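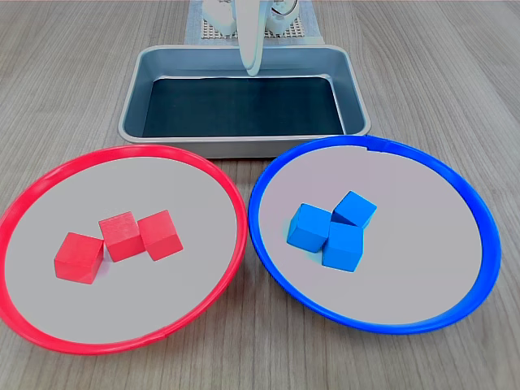 3.2 Materials and the sorting of household waste

Residents of shared housing in Sullside were asked how they decide which bin an item belongs in, and whether the colour of a bin or its printed label has the greater part in that decision. Earlier work in the district (Ivanov and Babić) treated the label as the main source of guidance and colour as decoration. Our interviews suggest a different order. Most residents named the colour first, and several could not recall the wording on a bin they used every day. Colour coding of this kind is familiar well beyond waste collection: a plate with a red rim and a plate with a blue rim, set side by side on a table, are easily told apart even when their inner surfaces are a similar pale grey. The same holds for bins with grey bodies and coloured lids, the type supplied to all 11 buildings in the study.

A total of 194 residents returned the questionnaire, which was delivered by hand in August and collected after 15 days. It was offered in 2 versions. The first showed bins in the colours used locally; the second showed the same bins in plain grey, with labels only. Respondents were asked to place a list of common items, including drinks cartons, greasy paper and broken crockery. Broken crockery gave the most trouble in both versions, and was often placed with glass. Written remarks on the back page were kept and coded separately by the two authors, who then met to settle any differences.

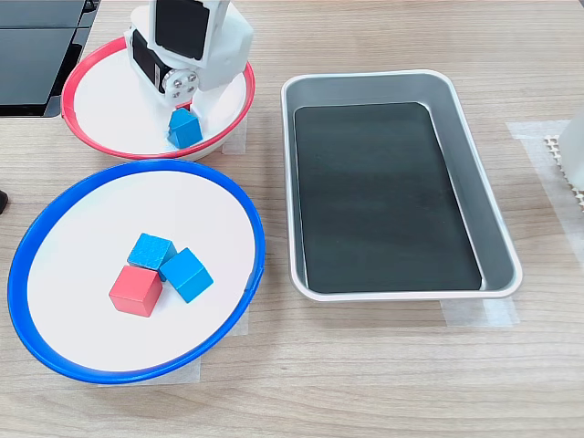

Figure 2. Red-rimmed bowl on a light wooden tabletop.

A further point concerns residents who had moved from Ulero, where food waste is collected in brown bins and paper in green. These respondents took longer over the coloured version and made more corrections – in some cases crossing out a whole row. The plain version caused them no such difficulty. We return to this group in Section 4, where their answers are compared with those of long-term residents. Replies from the Kolev building are reported apart from the rest, as its bins were replaced during the collection period and the new lids did not match the colours shown in the questionnaire.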